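How to Enter a Team in the Ninora Charity Hockey Tournament

This guide is for club secretaries and team managers entering a side in the annual tournament at the Pludano ground. Please read it through before beginning the entry form.
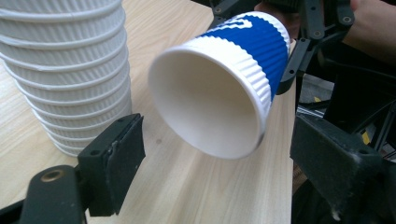

Before you start, have the full squad list to hand, with dates of birth and club membership numbers. A squad may include up to 16 players, of whom no more than three may be guests from another club. Guest players need written consent from their home club secretary.

Step 1. Complete the entry form
Enter the name of the club exactly as it is registered with the league. Clubs sending more than one team should fill in a separate form for each and mark them A, B and so on. The form cannot be saved part way through.

Step 2. Pay the entry fee
The fee is paid by bank transfer, quoting the club name and team letter. Places are confirmed when payment is received. Last year's tournament raised £1,670 for the Galtitz Rehabilitation Fund, of which £1,078 came from entry fees and the remainder from donations on the day.

Step 3. Name your umpire
Each team must provide one qualified umpire for at least two group matches. Umpires give their time without charge. If your club has no qualified umpire available, write to Trevor McIntyre, Umpire Appointments, before submitting the form. An umpire may not take charge of a match in which their own club is playing.

Step 4. Send in medical and consent forms
Players under 18 require a form signed by a parent or guardian. Forms from previous years are not accepted.

Step 5. Check your confirmation
A confirmation showing your group and first match time will be sent to the address on the form. Errors should be reported to Celeste Bettencourt, Tournament Secretary, within seven days.

Withdrawals
A team withdrawing after the draw forfeits its fee, and its place is offered to the first club on the reserve list.

Entries close on June 17, 2018. Teams should report to the Petrenko Pavilion 30 minutes before their first match.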